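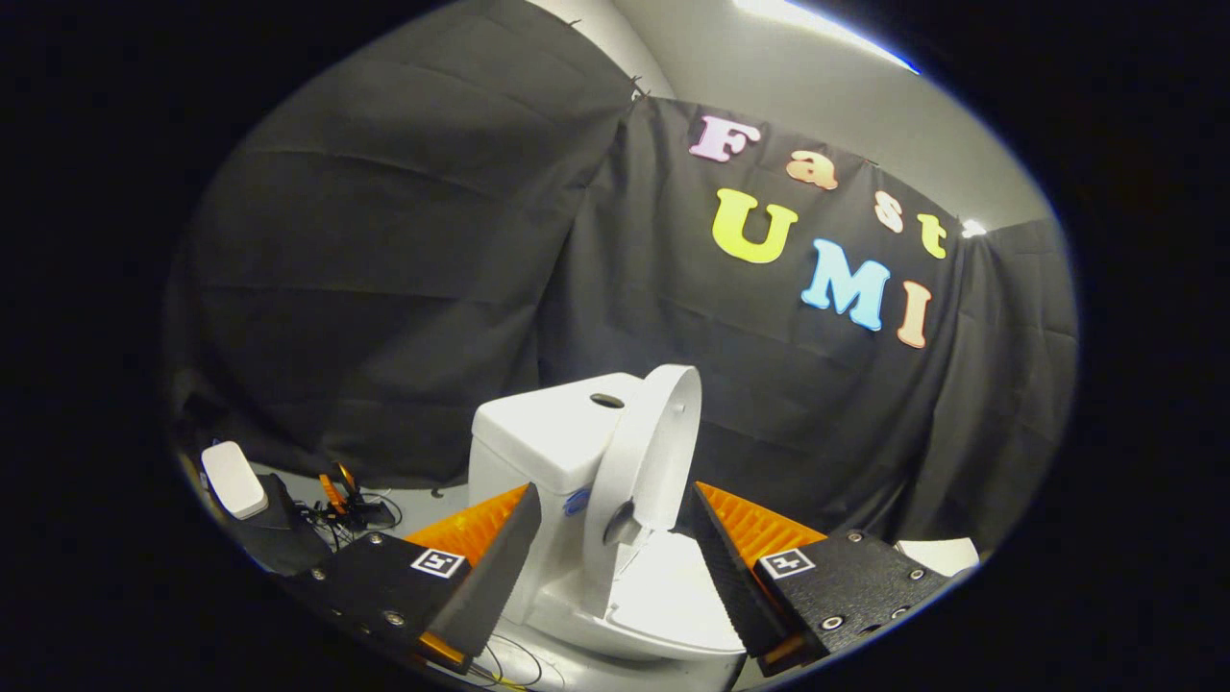
clonau_mini
I'd leave the lid alone. The hinge on mine went in a month, and a bit of glue made it worse.

shelfdust50
Mine is still fine, but I don't open it much. Is the seat separate on yours? I'm only asking about the miniature toilet, the sink in my set was a different story.

Skastow fan
Separate seat, yes. I bought it for the bathroom in my dollhouse and it is too big. The tank comes up past the windowsill. Good gloss on it, though.

clonau_mini
Too big for what scale? The listing I ordered from didn't give one. I paid 23 dollars with shipping and that was for 2 of them.

Skastow fan
1:12. I'd call the toilet closer to 1:6.

xiao_builds
I don't agree about the lid. Leave it up. A closed one looks like a white box from across the room, and with a dark cloth hung behind it the raised lid gives you a clear shape. Gray works better than black for this.

shelfdust50
Gray shows every crease – I steamed mine and it still looked slept in.

xiao_builds
Creases don't bother me. White on a white wall does.

clonau_mini
What are people using to clean off sticker glue? Mine had a price label under the base.

Skastow fan
Warm water and dish soap, then a soft cloth. No acetone if it's plastic.

Thread viewed 3,163 times

Print this thread | E-mail to a friend

Itport uses cookies to keep you signed in. Accept | Settings

Contact | Copyright Itport Forums | Back to top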